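Tustix Cube Layouts: README

Version of 23 December 2019

Tustix is a small collection of tabletop layouts made with plain colored cubes. It covers the cubes, the table they sit on, the outlined area and the naming of the layouts. The file formats are described in FORMATS.txt, and changes since the June release are in CHANGES.txt.

Contents

The collection holds 3,000 pictures in 30 folders. Each folder covers one layout. A folder has a short text file called layout.txt, which gives the color at each position, and a subfolder with the pictures. Some of the pictures have cubes in them and some show the bare tabletop surface.

The layouts fall into two families:

Gerard: the cubes touch and form a closed block, such as a square or a bar.
Fagundes: the cubes are spaced apart, with table surface visible between them.

The family name is the first part of the folder name, followed by a number. Numbers are not consecutive. Layouts that were dropped during checking kept their numbers, and those numbers were not used again.

The table and the outline

The tabletop is flat and white. A rectangle is marked on it with thin black lines, and the block layouts are built inside it. Positions are always given as seen from the fixed side view, with "upper" meaning farther away, toward the wall. Left and right are the viewer's left and right.

A block of four is written in reading order: upper left, upper right, lower left, lower right. The two-by-two square below is therefore entered as yellow, orange, olive, light blue.

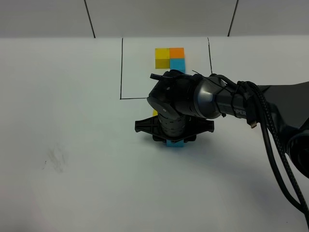 Figure 1. Two-by-two square inside the outline, family Gerard.

Color names

We use a fixed list of color names in layout.txt. The names that caused trouble were the yellows. A cube face in shade can look much darker than the top of the cube next to it, and two people entering the same layout sometimes chose different words. The rule is to write what the face looks like in the picture. "Olive" is used for any yellow that reads as dark or greenish. It does not tell you what color the cube would be under even light, and it should not be used to match cubes between folders.

Blues are split into "light blue" and "blue". Orange has one name only.

Bare surface pictures

Each folder includes close views of the tabletop with no cubes in them. They are useful for checking white balance and for setting a threshold between table and cube. The white is not the same all the way across. Expect a cooler, grayer tone toward the middle and a warmer one near the bottom corners.

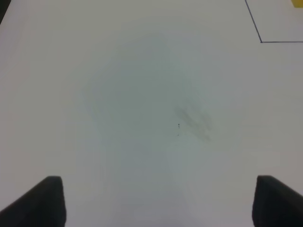 Figure 2. Tabletop, close view.

If you subtract a background, use a bare picture from the same folder and the same view. Mixing the close view with the side view gives poor results.

Known problems

In 70 pictures a cube is partly hidden. These are listed in hidden.txt and were left in.
In 7 pictures the entry in layout.txt has left and right swapped. The corrected entries are in fixes.txt, and the reader script applies them by default.
The outline is not fully visible in every side view, so do not rely on finding all of its corners.

Reading the files

The reader script is part of the Brondisar package. Point it at the top folder and it returns one record per picture, with the family, the layout number and the list of colors. Bare surface pictures return an empty list. Older copies of Brondisar skip them without a warning, so update before you run it.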